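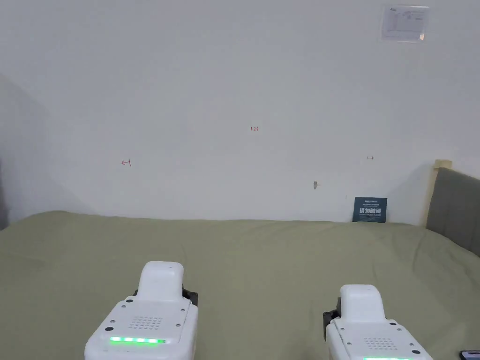

Buying hand-held grippers: your questions

How many pairs should we budget for?
One pair per person, plus a spare pair if you can stretch to it. Kelly Gosling, who looks after orders at Skarnisora, is always happy to talk you through a smaller first order – plenty of groups start with a single pair and add more in July, once the new financial year's money has come through.

What does a pair cost?
The Mostuso pair is $2523 including GST. Set aside another $600 for chargers, cases and postage, especially if you're a fair way out of town.

Do we need a special room?
Not at all! An ordinary bedroom with a made-up bed will do nicely for bedding tasks. Do measure up before you order any stands or shelving, and pencil the widths on the wall if that helps you keep track.

How long is delivery?
Allow 10 working days within Australia. Larger orders can take up to 60, so please get in early if you've a grant deadline looming.

Can we hire first?
Yes, by the month, and half of your first month's hire comes off the price if you decide to buy. Ask for Osian Pugh.

Prices last checked Jan 6, 2021.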